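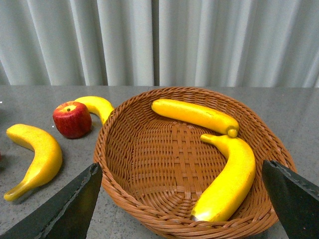

3/13

Fruit cell, continued. Wrist camera view at the basket. Both fingertips sit low in the view at this height, one in each corner. If you only see one of them, the camera bracket has slipped and nothing further down this thread will help you.

Check the bracket first, then the fingers. Ours are flat black plates. The edges wear and the scuffs don't matter, but a rough edge will catch on wicker. Dress it with fine paper and wipe off the dust before you re-zero.

Zero the gripper closed, with no fruit near it. Kamata's startup script will accept a zero taken on a banana and give no warning. I lost a Friday to that.

Grip force for bananas is 13 N. Apples take more. Tomomi Yoshida keeps the table of values at Drestulton and I am not going to repeat it from memory.

Approach height over a basket is 86 mm above the braided rim, measured from the fingertips. Measure from the rim, not the tabletop. Baskets get swapped and the rims vary.

Yellow on brown weave segments well. Red next to yellow is also fine. What hurts is shine on the bananas, so exposure is locked on the wrist camera and stays locked. Auto exposure drifts as the arm comes down. 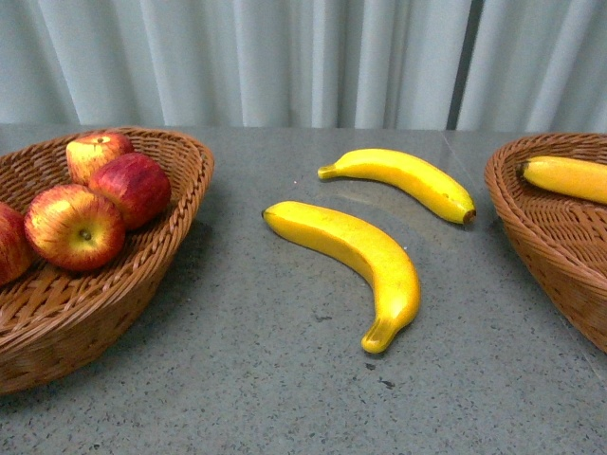 9/13

Head camera, same table. Apples in the left basket, one banana in the right, two still on the tabletop. The arm has to be parked clear before you take a reference shot from up here. Park pose is 906 in the pose list.

Keep the curtain closed behind the table. A gap between panels shows up as a dark vertical strip, and the old edge finder liked to call it the end of the table. Minoru Hattori masked that region in December. If you move the head, redo the mask.

The tabletop has a joint on the right side. Don't use it as an alignment line. It runs at an angle and you will chase it all morning.

Specks in the surface are part of the stone pattern. Filter by size. Anything the filter keeps after a wipe-down is dirt on the lens.

Weekly: bracket screws, finger screws, cable strain relief at the wrist, both lenses. Log it under Anard, cell 3, with initials. Erzsébet has the torque driver.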